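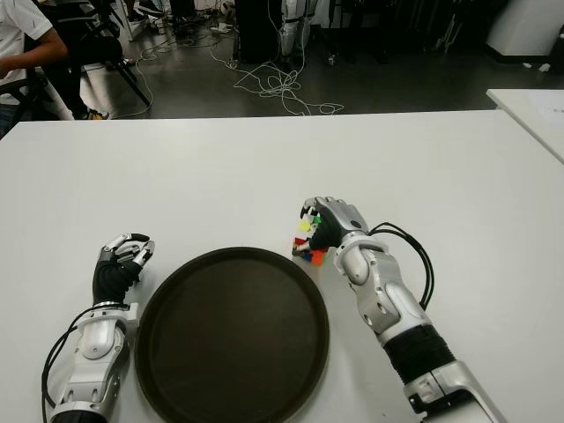
Fig. 1. Work surface with a round brown tray.

Home | Products | Guides | Support | Contact

Terkness Under-Sink Water Filter
Section 2: Setting Up and First Flush

Welcome to the good part! Your filter is out of the box, and in less time than it takes to cook dinner you'll be pouring your first glass from it. The steps below cover the Terkness with the standard Costis carbon cartridge. If you bought yours with the Awan lead-reduction cartridge, the steps are the same except where a note says otherwise.

Please read the whole section once before you pick up a wrench. It's short, and step 4 goes much more smoothly if you know what step 5 is.

Before you start

Find the cold water shutoff valve under your sink and make sure it turns. Old valves get stiff, and it's better to learn that now than with a hose in your hand. You'll want an adjustable wrench, a towel, a bucket and a flashlight.

CAUTION: Connect the filter to the cold line only. Hot water damages the cartridge and can push trapped material back into your drinking water.

CAUTION: Do not use this filter on water that may carry germs, such as an untested private well or a town supply under a boil notice. The Costis and Awan cartridges do not disinfect. If your area has a boil notice, follow it, filter or no filter.

Mounting the bracket

1. Hold the bracket against the cabinet wall with the arrow pointing up. Leave enough space below it to drop the housing straight down when you change the cartridge. A hand's width is plenty.

2. Mark the 2 screw holes with a pencil and drive in the screws. Stop with a small gap behind each screw head, slide the bracket on, then snug them up.

Connecting the water

3. Close the cold shutoff valve and open the faucet to let the pressure out. Put the bucket under the supply hose — there is always a little water left in it.

4. Unscrew the supply hose from the valve and thread the Terkness tee in its place. Start it by hand. If it feels gritty or crooked, back it off and begin again. Tighten with the wrench until it's firm, then reattach the supply hose to the top of the tee.

5. Push the blue tube into the tee and the other end into the port marked IN. Push until you feel a second stop. A gentle tug should not move it.

6. Push the white tube into the port marked OUT and run it to the filter faucet. Keep the bends wide, as a kinked tube will slow your flow to a sad trickle.

Fitting the cartridge

7. Wash your hands, peel the wrap off the cartridge and drop it into the housing with the label facing up. Check that the black O-ring is seated flat in its groove. This is the most common cause of drips, and it takes two seconds to check!

8. Screw the housing into the head by hand. Don't use the wrench here.

First flush

9. Open the shutoff valve slowly. Look over each joint with the flashlight and wipe it with a dry finger.

10. Open the filter faucet and let it run. The water will sputter and may come out gray. That's fine carbon dust, and it clears. Run the faucet for 22 minutes, then close it.

NOTE: Awan users, let the filter stand full for 24 hours after this flush, then run it again until the water is clear before drinking.

11. Pour a glass, hold it up to the light and enjoy. Tiny white bubbles are only air and will fade over the first few days.

12. Write the month on the sticker and put it on the housing. Change the cartridge after 1,000 gallons or when the flow drops noticeably, whichever comes first.

NOTE: Going on a long trip? Close the shutoff valve before you leave. When you get home, run the filter faucet for a few minutes before you drink from it.

If a joint drips, close the valve, pull the tube out, trim the end square and push it back in. Still dripping? See Section 5, Leaks and Low Flow.

Next: Section 3, Changing the Cartridge

14 shares | 3 comments

© Terkness Water, Grurkthorpe | Contact us | Back to top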